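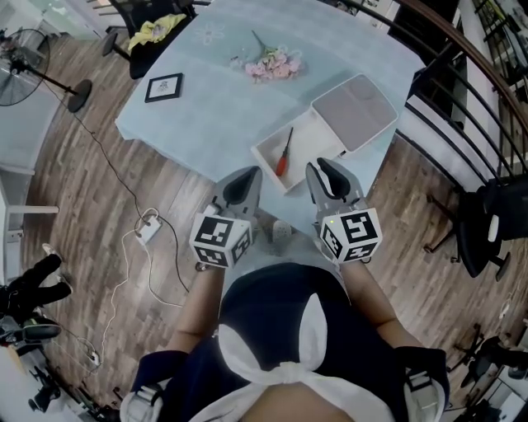
Navska support wrote back first thing to ask whether the right gripper loses its position all at once or drifts away slowly, and whether the little green light stays on while it happens.

Thank you for getting back to me so kindly, and on a weekend too! It's all at once. I'll be reaching into the tray for the screwdriver, everything tracking nicely, and then the right hand jumps sideways in the log and the session stops with "pose lost, right." The left one has never done it, bless it. The green light stays on the whole time, so I don't think it's a power problem, though I've been wrong about that before (back in June I blamed a battery for what was plainly a bad cable).

What I've tried so far, in the order I tried it:

Restarted the Andis recorder and paired both grippers again. Same fault on the second pickup.

Wiped the marker cube with a dry cloth and checked that it sits square on its mount. No change that I could tell.

Ran the Zumasel calibration twice. It passed both times, and then I got just over 2000 frames before it dropped out. The last good frame was 1975 in the run after that.

Swapped hands, so the right gripper did the holding and the left did the reaching. This one surprised me, as it ran clean for a good long while, and now I wonder if the cube is turning too far from the camera when I reach across.

I've attached both logs to the Ruppert ticket. Should I try tilting the mount, or would you rather I leave it alone until you've had a look?

Status: waiting on Navska
Last updated: Sunday, January 11, 2026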